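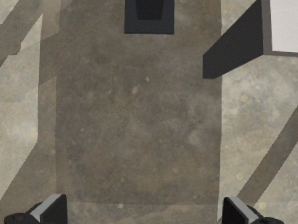 Rullura finally syncs your reading list

I've been grumbling about Rullura in this newsletter for ages, so it's only fair that I tell you when they fix something. Version 3 went out this morning, and saved articles now sync between your phone and your tablet. Automatically! No more emailing links to myself from the couch like it's the dark ages.

If you already have the app, update it, open Settings, tap Account and switch on Sync Saved Items. Do the same on your other device, signed in with the same account, and leave both of them on Wi-Fi for a bit the first time. My list is embarrassingly long (I save a lot of soup recipes) and it took five minutes to show up on the tablet. After that, new articles popped over almost as soon as I saved them.

Your place in an article carries over too, which I didn't expect. I got halfway through a long piece on the bus, picked up the tablet after dinner and it opened at the right paragraph. Folders come across as well, but the little colored labels don't. Liesl Rüegg wrote in to say her labels vanished from her phone when she turned sync on, and that they came back when she turned it off again. Mine stayed put, so I can't tell you what's going on there. If you've put a lot of work into your labels, maybe hold off for the next update.

The free plan covers two devices. If you want a third you'll need the paid plan, and no, I haven't upgraded. I might if they ever bring back the old night theme — the new one is a murky brown and I don't love it.

For those of you on Amby, there's still no word on sync. Arvid Sandberg asked me whether you can move your Amby articles over to Rullura, and you can, sort of. Export your list from the Amby website (the phone app doesn't have the option), then use Import in Rullura's settings. It brings in the titles and links but drops your highlights. I tried it twice with the same result both times, so copy out any highlights you care about before you delete anything.

One more thing while you're in the settings: the update switched my notifications back on and I got a buzz for every single article that synced. Go to Notifications and turn off Library Activity, unless you enjoy that sort of thing.

Next time I'll have a look at Plakden, the notes app a few of you keep asking me about.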